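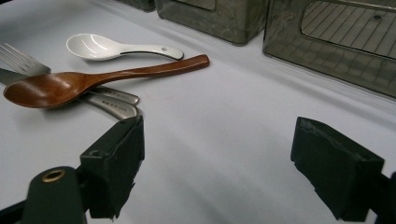
A wooden spoon, a ceramic soup spoon, a fork and a knife on a white-covered table, with storage containers behind.

Kitchen lending shelf opens in Trindbridge

TRINDBRIDGE - Residents who need extra spoons, forks or serving dishes for a family meal can now borrow them from the Tulto Street community hall.

The lending shelf opened Wednesday in the hall's side kitchen. It starts with 171 pieces of flatware, along with serving bowls, trays and lidded containers. Organizers hope to reach 200 pieces of flatware by January.

Most of the stock came from households in the neighborhood. Brandão, the restaurant across the street from the hall, gave a large share of the forks and knives after switching to a new pattern. Sokico, a noodle shop near the bus station, gave soup spoons.

Borrowing is free for anyone with a Trindbridge address. Items can be kept for 10 days, and each household may have 2 loans out at a time. There is no deposit. People who lose a piece are asked to bring in another of the same kind, and it does not need to match.

Flatware is sorted by type and lent by the handful, so a borrower can take four soup spoons without taking a full place setting. Wooden spoons and other cooking tools are kept apart from the eating utensils and signed out one by one.

Everything should come back washed and dry. Wooden items must be washed by hand and should not be left to soak. Metal flatware may go in a dishwasher. Chipped ceramic pieces will be taken off the shelf when they are returned, and borrowers are asked to point out any damage at the desk.

The idea came out of last winter's neighborhood suppers, when several households said they had enough plates for guests but ran short of spoons. A box of spare flatware was passed from house to house for the rest of the season. The hall agreed in the spring to give over two cupboards and a drawer unit in the side kitchen.

Donations are being accepted at the front desk during regular hall hours. Soup spoons and serving spoons are needed most. The shelf cannot take sharp kitchen knives, nonstick pans or anything electric.

The kitchen is open for pickup and return on Wednesday from 4 p.m. to 7 p.m. Large requests, such as flatware for a wedding or a school event, should be made at the desk a week ahead.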